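Chapter 4
The Price of Ripe

Agathe Picard
February

Fruit has terrible timing. It is picked too early, sold a little late, and eaten on the one afternoon when it is exactly right, provided somebody is home. The rest of the time it is either a promise or a problem. This chapter is about the trade that grew up in between.

Start with a shipment. A grower sends 900 crates to the port at Brondholm. The buyer, a wholesaler named Vanberg, wants them firm on arrival and soft by the weekend, and would like this in writing. The grower, who has met fruit, declines. Everything that follows – the inspections, the discounts, the long phone calls – comes from that one polite refusal.
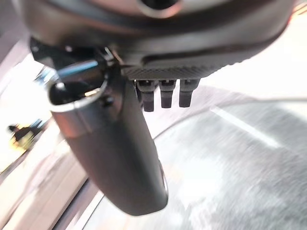
Figure 4.1. Dark housing with three short pegs on its underside.

Fruits fall into two broad camps. Bananas, pears and avocados go on ripening after they are picked, so a seller can ship them hard and let time do the work for free. Pineapples, grapes and oranges mostly stop where they were when they left the plant. They may change color or soften, but they will not get much sweeter, however long they sit on your counter being looked at.

For the seller this changes the whole sum. With a pear, waiting can add value. With a pineapple, waiting only takes it away. Of Vanberg's 900 crates, 225 were marked down before they left the dock, and the argument over who should pay for that outlasted the fruit by several months.

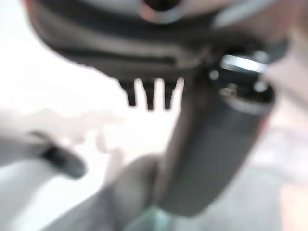
Figure 4.2. Three black prongs in a row.

Shoppers, meanwhile, have methods of their own. They thump, sniff, squeeze and tug at leaves. The leaf test has many loyal followers and a poor record. Smell does better, at least at room temperature, and weight for size is a fair guide to juice. Color helps less than people hope, as some pineapples are perfectly good while still quite green.

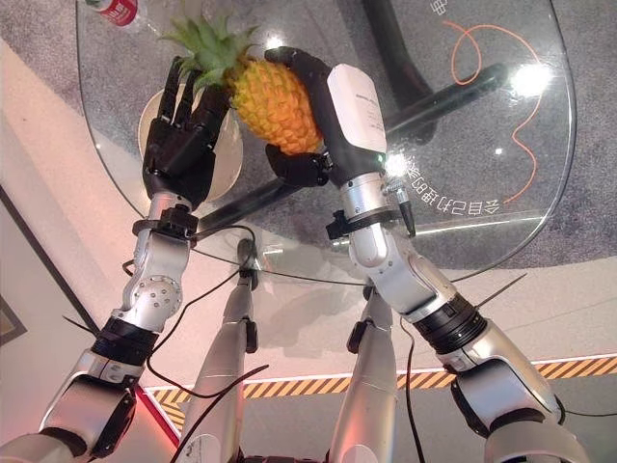
Charpentier, reading a draft of this chapter, objected that the shopper is being let off lightly: people who squeeze a pear and put it back have raised the price of every pear behind it, and the seller gets the blame for the bruise. The point is a fair one, and we return to it under "Shared Losses" once we have worked out what a bruise costs.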